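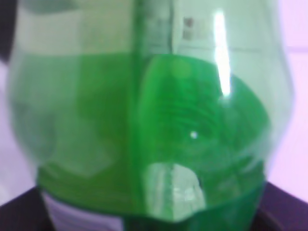

네쇠드홀름 공용 탕비실 모임 회의록

날짜: 2024년 4월 30일
모인 곳: 탕비실 옆 작은 방
온 사람: 스튜어트 모트람, 로만 올셰프스키, 자와드 카카헬, 켈리 인스킵, 그리고 적는 사람인 저(에프렌 마글라야)

지난번 회의록이 너무 딱딱하다는 말을 들어서 이번엔 그냥 말하듯이 적습니다. 빠진 게 있으면 댓글로 달아 주세요. 제가 중간에 커피 가지러 한 번 나갔다 왔는데, 그사이 얘기는 켈리가 메모해 준 걸 옮겼어요.

1. 지난번 안건 확인

수도꼭지 건은 끝났습니다. 건물 쪽에서 패킹을 갈아 줬고 지금은 안 새요. 행주 삶는 순서표는 아직입니다. 제가 만들기로 해 놓고 안 만들었어요, 죄송합니다! 다음 모임 전까지 문 안쪽에 붙여 놓을게요.

냉장고 맨 아래 칸을 Mondance 팀이 거의 혼자 쓴다는 얘기도 지난번에 나왔었죠. 로만이 자기네 도시락 상자를 위 칸으로 옮겼다고 해서 이건 여기서 닫았습니다.

2. 페트병 분리배출

오늘 제일 오래 얘기한 안건이에요. 맨 위 사진에 있는 초록 병, 투명한 연초록 플라스틱에 진한 초록 띠가 넓게 둘러진 그런 병을 어디에 넣느냐는 문제입니다. 저는 투명하니까 당연히 투명 페트 통이라고 생각했는데, 자와드가 색이 들어간 건 따로라고 하더라고요. 속이 비쳐 보여도 플라스틱 자체에 초록빛이 돌면 유색 쪽이라는 거죠. 스튜어트도 예전 사무실에서 같은 걸로 한참 다퉜다면서 자와드 편을 들었고요.

한 20분... 아니 체감상 그랬고, 아무튼 꽤 길게 얘기한 끝에 이렇게 정했습니다.

- 색이 없는 투명 병은 창가 쪽 통에 넣기
- 연한 색이라도 들어간 병은 플라스틱 통에 넣기
- 라벨이 떼어지는 병은 떼고, 안 떼어지면 억지로 칼 대지 말기 (로만이 지난달에 손을 베었습니다)
- 남은 음료는 싱크대에 버리고 한 번 헹구기
- 눌러서 부피를 줄인 다음 뚜껑 닫기

뚜껑을 따로 모으자는 의견도 있었는데 모아서 어디로 보낼지 아는 사람이 없어서 보류입니다. 켈리가 수거 업체인 Lightfoot 쪽에 전화해 보기로 했어요. 물어보는 김에 수거를 한 번 거르면 추가 요금이 붙는지도 같이 물어봐 달라고 부탁했습니다.

통에 붙일 안내문은 글씨만 쓰지 말고 실제 병 사진을 넣자고 자와드가 제안했고, 다들 좋다고 했어요. 위 초록 병 사진을 쓸까 했더니 스튜어트가 너무 가까이서 찍혀서 초록색만 보인다고 하네요. 색 구분용으로는 오히려 괜찮다는 게 제 의견인데 (고집 아닙니다) 결정은 켈리한테 맡겼습니다.

3. 통 크기와 비우는 주기

지금 쓰는 통은 30리터짜리인데 여름에는 턱없이 작아요. 작년 7월에 넘친 병이 복도까지 굴러 나왔던 거 다들 기억하시죠? 그래서 바꾸자는 데는 아무도 반대를 안 했고, 얼마나 큰 걸로 할지가 문제였습니다.

로만은 제일 큰 걸 사자고 했고, 스튜어트는 문 여닫는 데 걸린다고 걱정했어요. 줄자를 가져와서 재 봤더니 벽과 문 사이가 딱 47센티미터더라고요. 그 폭에 들어가는 것 중에서 최대 90리터까지만 보기로 했습니다. 뚜껑은 발로 밟아서 여는 방식이 좋겠다는 말이 나왔는데, 저는 그 소리가 쿵 하고 나는 게 싫어서 천천히 닫히는 걸로 찾아 달라고 했어요. 자와드가 후보를 골라서 단체방에 올려 주기로 했습니다.

비우는 주기는 일주일에 2번으로 늘립니다. 이건 금방 합의됐어요. 순서는 지금처럼 팀별로 돌아가고, Arkadine 팀이 먼저 시작합니다. 휴가 가는 사람은 미리 바꿔 달라고 말해 주세요. 말없이 사라지면 그다음 사람이 다 떠안게 되잖아요.

4. 작업대 상판 닦기

다음은 밝은 회백색 작업대 얘기입니다. 무늬가 하나도 없는 매끈한 면이라 보기에는 정말 좋은데, 커피 한 방울만 떨어져도 바로 눈에 띈다는 게 켈리의 하소연이었어요. 저는 눈에 띄어야 닦게 되니까 좋다고 생각하는 쪽이고요. 스튜어트는 색이 좀 있는 깔개를 깔자고 했다가, 깔개 밑은 누가 닦느냐는 질문을 받고 거둬들였습니다.

세제도 얘기했습니다. 싱크대 밑에 있는 가루 세제는 상판에 쓰지 마세요! 문지르면 표면이 상할 수 있다고 켈리가 여러 번 말했습니다. 중성세제를 묽게 타서 부드러운 천으로 닦고, 마른 천으로 한 번 더 훔치는 걸로 합니다. 노란 천이 상판용, 파란 천이 바닥용이에요. 두 개가 섞이는 일이 자꾸 생겨서 걸이를 따로 달기로 했고, 걸이는 제 책상 서랍에 남는 게 있으니 제가 가져올게요.

병을 헹군 뒤에 물기째로 작업대에 늘어놓는 것도 그만하기로 했습니다. 물 자국이 둥글게 남아서 다음 사람이 다시 닦게 되더라고요. 건조대가 꽉 찼으면 수건을 한 장 깔고 그 위에 엎어 두세요. 다 쓴 수건은 세탁 바구니로!

닦는 시간은 퇴근 전으로 하자는 의견과 점심 직후로 하자는 의견이 갈렸습니다. 로만이 둘 다 해 보고 다음 모임에서 정하자고 해서 일단 그렇게 넘어갔어요.

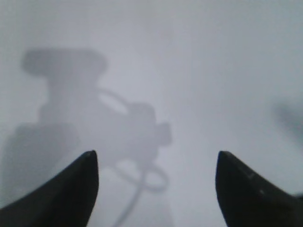 5. 조명

자와드가 꺼낸 얘기예요. 작업대 앞에 서면 상판에 그림자가 크게 져서 얼룩이 남았는지 잘 안 보인다는 겁니다. 저도 듣고 보니 늘 고개를 기울여서 보고 있었더라고요. 찬장 밑에 붙이는 막대 조명을 하나 달아 보자는 쪽으로 기울었는데, 전선을 어디로 뺄지가 걸립니다. 싱크대 쪽으로 빼는 건 스튜어트가 강하게 반대했고, 충전식은 아무도 충전을 안 할 거라는 데 전원이 웃으면서 동의했어요. 건물 관리실에 콘센트 위치부터 물어보기로 했습니다. 담당은 스튜어트.

6. 그 밖의 이야기

- 머그컵 주인 찾기: 손잡이에 금이 간 컵은 이번 주까지 안 가져가면 버립니다.
- 설탕이 또 떨어졌어요. 로만이 사 오고 영수증은 저한테 주기로 했습니다.
- 전자레인지 안쪽은 쓴 사람이 바로 닦기. 매번 나오는 얘기라 길게 안 적어요.
- 켈리가 집에서 구운 과자를 가져와서 나눠 먹었습니다. 맛있었어요, 또 부탁해요!

7. 할 일 정리

켈리: Lightfoot에 뚜껑 수거와 추가 요금 문의, 안내문 사진 고르기
자와드: 새 통 후보 올리기
스튜어트: 조명용 콘센트 위치 확인
로만: 설탕
저: 행주 순서표, 천 걸이, 이 회의록 올리기 (이건 방금 했네요)

다음 모임 날짜는 단체방 투표로 정합니다. 고칠 부분이 있으면 그 전에 말해 주세요.

적은 사람 에프렌 마글라야

문의: 탕비실 모임 단체방 | © 네쇠드홀름 공용 탕비실 모임 | 맨 위로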